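Sealing a marble worktop, or leave it bare?

edvin_s
Mar 26, 2020
Pricing up a new kitchen and my wife wants marble. The one we like is brown with pale veins, darker on one side than the other. The fitter in Rulville says seal it every December and forget about it. Is once a year enough? 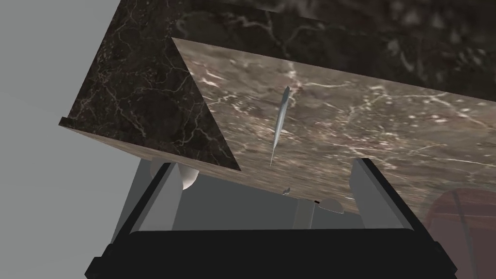
Randi Sjöberg
Once a year is fine for a light-use kitchen. We do ours every 4 months as we cook a lot with lemon and tomato.

Cengiz Sezer
Sealer won't stop lemon. It slows down stains like oil and wine, but acid marks the polish whatever you put on it. I've had mine seven years and only sealed it twice.

Randi Sjöberg
Fair point on the acid. I'd still not leave it bare for years, ours took an oil stain next to the hob that cost 200 to get polished out.

edvin_s
Thanks both. The walls will be two greys, dark and light, so the brown should warm it up a bit.

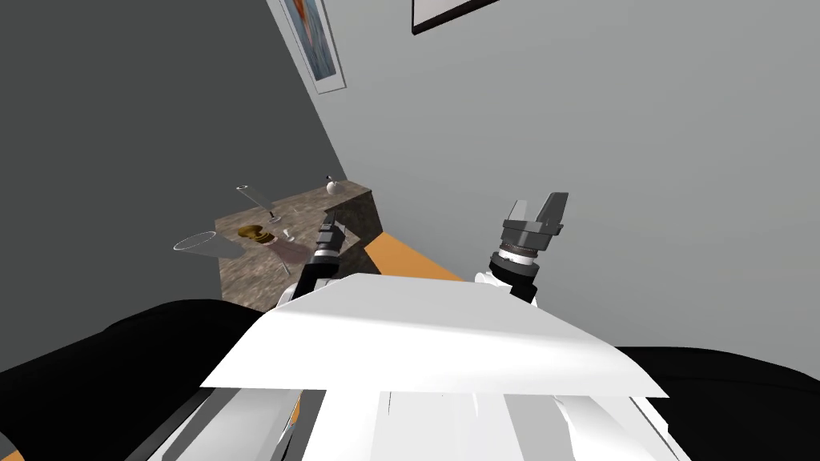 Does a honed finish hide the marks better than polished? It hides etching quite well, but it soaks up oil faster, so seal it more often.

Tiago Godinho
Go honed. Mine was 500 extra from Starkton and I'd pay it again.

Cengiz Sezer
500 extra is steep. Get another quote first.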